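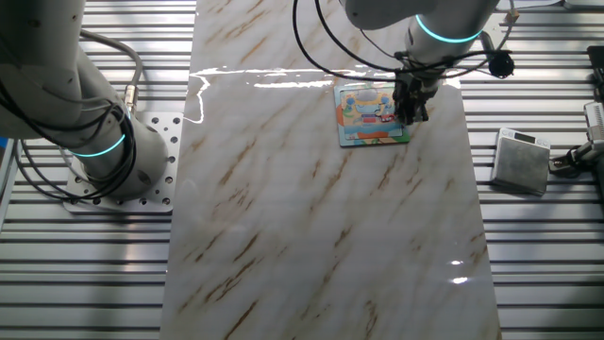

Marbling paper with shaving cream, colors going muddy

gaete_makes
Jul 23, 2018
ok so I'm doing marbled gift tags with my niece's class and every single one is coming out gray-brown. Foam shaving cream in a baking tray, drops of food coloring, drag a skewer through, press the cardstock down, scrape. First one was gorgeous. Second one ok. By the fourth it's mud. Need 100 tags. Help??

Macarena

tidepool_anca
How many colors at once? If you're using red + green + blue in the same tray thats your mud right there. Stick to 2 and let the white do the rest.

gaete_makes
um. five

tidepool_anca
lol ok. Two. Blue and yellow if you don't mind green, or pink and orange. Also stop stirring so early. Drag one direction, then once across, done.

K_Havlicek
Disagree on the number of colors. I use four all the time. The trouble is reusing the foam. Scrape off the top layer after each print, add a thin fresh one, new drops. Never had mud.

Kazimír

tidepool_anca
for adults sure. With kids they will stir. They always stir

K_Havlicek
Then give them a comb and take the skewer away.

paperolan
Has anyone said liquid watercolor yet? Food coloring soaks into the foam and spreads. Got a set of the Ostalia ones from a school sale and the lines stay a lot sharper. Bit more money but you use way less.

gaete_makes
Don't have Ostalia here I think. Only craft place near me is Gratance and it's mostly yarn. What about acrylic? have tons

paperolan
Acrylic works if you thin it. Dries on the card with a slight crust though, and it's a pain if anybody wants to write on the tag after. Gel pen skips right over it.

Isah (Olanrewaju)

ekene_a
I do acrylic and write on mine fine?? Use a paint marker. And print only one side, leave the back plain for the name. Problem solved

Also what are you scraping with. Makes a big differnce. I used old cardboard for ages and it just smears. Get a plastic ruler or a window squeegee. One pull, firm, top to bottom. Wipe it between every tag, not every few tags.

gaete_makes
...cardboard. from a cereal box

ekene_a
there it is

K_Havlicek
Cardboard is fine if you throw the strip away each time. But yes, ruler.

gaete_makes
Ok so new plan, 2 colors, ruler, fresh top layer each go. How long do you leave the card in the foam before lifting? I've been giving it a full minute

tidepool_anca
Way too long! Press, count to ten, lift. The card gets soggy and curls.

paperolan
I go longer with heavy stock, up to half a minute. Depends on the card. What weight is yours?

gaete_makes
No idea. It's the Marnanik pack from the back of the closet, label's torn. there's a number 2290 on it but I think that's the item code

paperolan
yeah that's not a weight. Does it bend easy or snap back

gaete_makes
bends. kinda floppy

tidepool_anca
Ten seconds then. And after scraping put them face up on newspaper, and when they're dry to the touch stack them under heavy books overnight. Curl goes away mostly.

dmytriv_fan
Coming in from the soap board, just saying please use unscented foam. Thirty kids plus menthol, never again. Also I'd cut the tags AFTER marbling. Do big sheets, let them dry, then punch or cut. Way less scraping, no messy edges.

K_Havlicek
This. Best advice in the thread.

ekene_a
eh, kids want to make their own tag tho. Take-home thing. I'd do small ones with the kids and big sheets yourself for the rest

gaete_makes
oh that's smart, mix of both. Big sheets tonight. Bought the lemon scented foam already, oops

Update: did four sheets. Pink and orange, plastic ruler, ten seconds. SO much better. One has a big white blank patch in the middle, air bubble I guess?

tidepool_anca
Yep air. Lay it down from one corner and roll it flat with your fingers. Or just cut around the patch, or stick a ribbon over it

K_Havlicek
Four colors next time.

tidepool_anca
Kazimír no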